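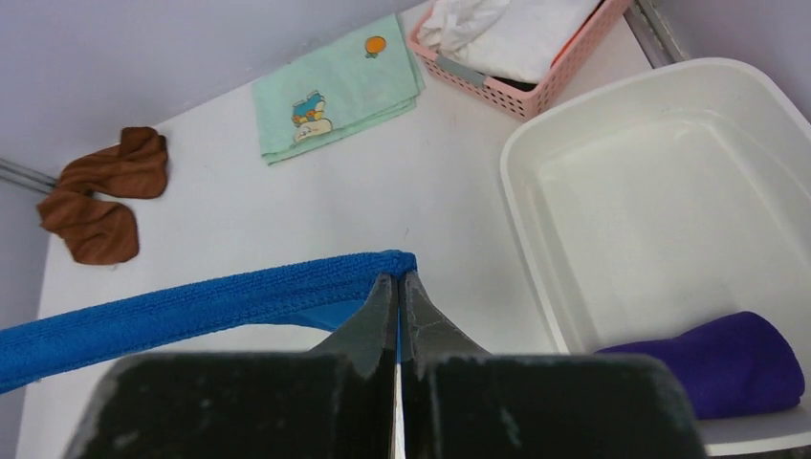 Blue towel, pink basket, white basin: the towel table at the Vovcombe open day, June 6, 2024.

24 shares | 3 comments

I went to the open day at Vovcombe for the soap and came home talking about towels. If you've never been, it's an old mill building with a home goods workshop on the ground floor and a long string of rooms above it, and once a year they open the whole place and let people wander. Parking is in the field behind Prultodcombe. Wear real shoes, the path is all gravel.

The soap room was lovely (I bought lavender and something with oats in it), and the dye room smelled like wet leaves, and I could have stayed in there until closing. But the room I keep telling people about is the small one at the end of the upstairs hall, with pale walls and a white table, where the whole subject is household cloth. How to fold it, how to store it, what to do with the stuff you've been shoving in a drawer for years. I am a shover. I have a closet at home that I open with one hand up to catch whatever comes out.

They had a handout, and I read it standing in the hall. Shake first, then find two corners, then lay flat, then smooth from the middle out. I never smooth. I fold the thing in the air and squash it, and then I wonder why my stack leans! There was a whole section on microfiber too, with a line in bold about leaving out the fabric softener, which I have been getting wrong for as long as I've owned any.

What I liked was that it was all ordinary stuff. I expected fancy linen with initials on it. Instead it was the kind of towel you'd dry a car with.
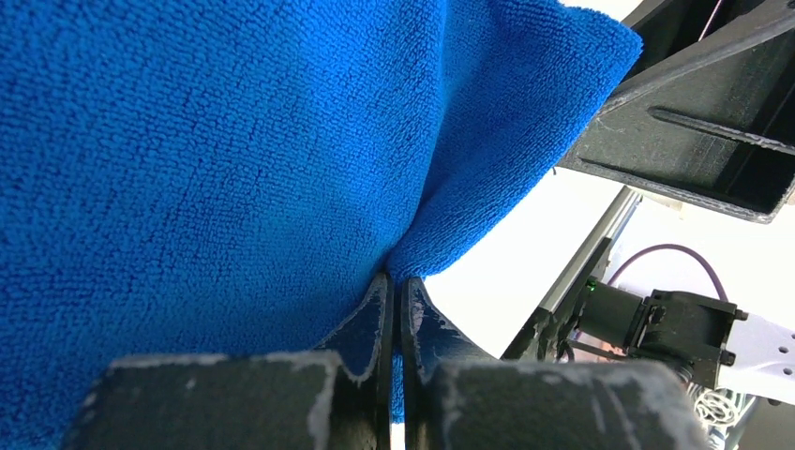 A woman next to me in the hall said she had given up folding her cleaning towels years ago and just rolls them, because a rolled towel stands up in a bin and you can grab one without wrecking the rest. Her daughter disagreed and said rolls come undone the minute you look at them. They went back and forth on this all the way to the stairs, and I followed them because I wanted to know who won. (No winner. They stopped for lemonade.)

Lunch was in the courtyard, 4 dollars for soup and bread, cash only. The Chaturvedi stall had the best line and the best flatbread, with a green chutney I should have bought a jar of. There was a Zornthorpe table beside it selling clothespins and drying racks, and I got 2 racks, which was one more than I could carry comfortably back to the field.
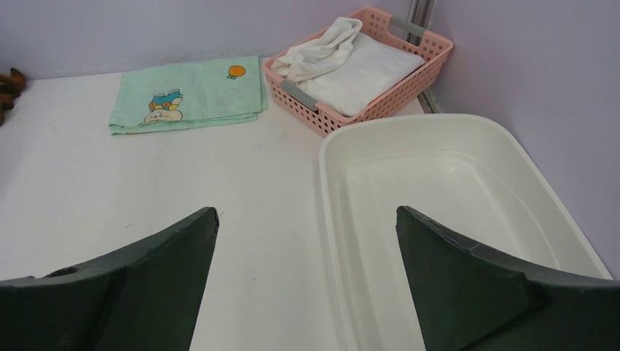 My own closet got its turn the next morning. I pulled everything out onto the bed and made piles, kitchen things first, then bath, then rags. I had been planning to buy those lidded boxes you see in catalogs, but I kept thinking of the pink basket with the little square holes and the white cloth folded flat in the bottom of it. You can see what's in a basket like that from the side, and it has handles, so it comes down off the shelf in one go. I found one close to it at the hardware store and the dish towels live there now. I also learned that I own far too many pillowcases.

They told us at the door they'd had 200 people through by lunchtime, and it never felt crowded upstairs. There's a smaller winter opening in December with the soap room and the dye room only, so if you want the towels you'll have to wait for summer. Go early for the flatbread.

Contact | Copyright 2024 | Back to top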